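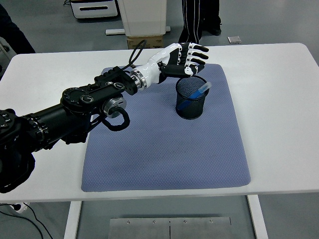 4 min read

The case for one pen

I threw out two shoeboxes of pens in April and I have been insufferable about it ever since, so I may as well write it down and get it over with.

My position: a desk needs one marker. One. In one cup. Blue if you can get it. Everything else in the cup is furniture for the marker you actually pick up.

Go look at yours. I'll wait. There's a highlighter from a job you left. A pencil with no eraser, then a second pencil that is only eraser. A pen from a bank. A pen from a different bank. Some kind of tiny screwdriver. The scissors, which got shoved in point up, and you've been reaching past them for a year like that was fine. And down at the bottom, the stuff you can't get at without tipping it all out - a paper clip, a dead battery, grit. Where does the grit come from.

So, mesh. I like a wire mesh cup and I'll fight for it. Black mesh, plain cylinder, nothing printed on it. You can see through the sides, so you know what's in there without picking it up. A ceramic mug is a well. Things go down a mug and they live there. With mesh you look across the table and there's your marker, leaning over the way a lone marker does, cap up past the rim. Done. You reach, you've got it. No stirring.

Stirring is the whole problem. If you have to stir you've already lost the thing you were going to write down.

Ruth Haworth, who I shared an office with at Liapis for longer than either of us planned, kept hers so full you could lift one pen and three came with it. Lovely woman. Brilliant at her job. Could never find anything to sign with. She'd borrow mine, the one, and then it went in her cup and I'd have to go in after it. I bring this up because she read a draft of this and told me I was a crank and that abundance is a comfort. Fine. It is a comfort. So is a full fridge, and you still have to throw out the yogurt.

The mat matters too. People skip the mat. A bare white table looks great in a catalog and then you set a cup on it and every time you bump the leg the cup goes for a walk. Get a mat. Non-slip, with the little dots. Something in a blue-gray, because white shows everything and black shows dust. It'll smudge. Mine has a dark patch in the middle that I've scrubbed at twice and it's staying. I've stopped minding, a work mat with no smudges on it belongs to someone who's not working. Big enough to cover the part of the table where things happen, rounded corners so it doesn't catch your sleeve. The cup sits on the mat, not off in the corner behind the lamp. Put it where your hand goes.

Wayne Hollis at the Ultcombe library asked me the fair question, which is what happens when the one marker dries out. You get another one. You keep a spare in a drawer, in the dark, and you don't let it see the cup till its turn. He thought that was cheating. I dont think it is. A drawer is storage and a cup is for use, and most of the mess in most houses comes from mixing those up. Counters, same thing. Coat hooks, same thing, nobody owns that many coats in rotation.

The other objection is color. What about red, what about green, I color code my calendar. Ok. If you really do, and I mean you did it this week, keep the colors. I met exactly one person who really did, Tayla Pearce, she had a key taped up and everything and she followed it. The rest of us bought a 12 pack because it was on sale and used the blue and the black.

And I do think the cap is worth a word. Capped end up. I know, the ink, you're supposed to store some of them the other way or flat or whatever the package says. Read the package. But for the one you use all day, cap up, so what you grab is the cap, and a see-through cap is better still because you can tell at a glance the tip's not mashed. Pale blue on darker blue, you know what color you're getting before you've even pulled it out.

I counted what came out of the shoeboxes, by the way. About 750, if you include leads and refills, and I did, out of spite. I tested them all on the backs of envelopes in front of the TV. Most wrote! That was the worst part. I'd been hoping they were dead so I could feel good about it. The working ones went to the school on my street and they were very polite.

What I noticed after was smaller than I'd like. I'm not calmer. I don't get up earlier. I write more things down, is all, because the marker is right there and it's the only one and there's no choosing. Grocery list, phone number, the name of the guy about the gutters. Then it goes back in the cup and makes that little clank on the mesh, which I have gotten fond of.

Try it for a week. Put the rest in a bag in the closet, if you're nervous. See what you go back for. I went back for the scissors and they have a hook now.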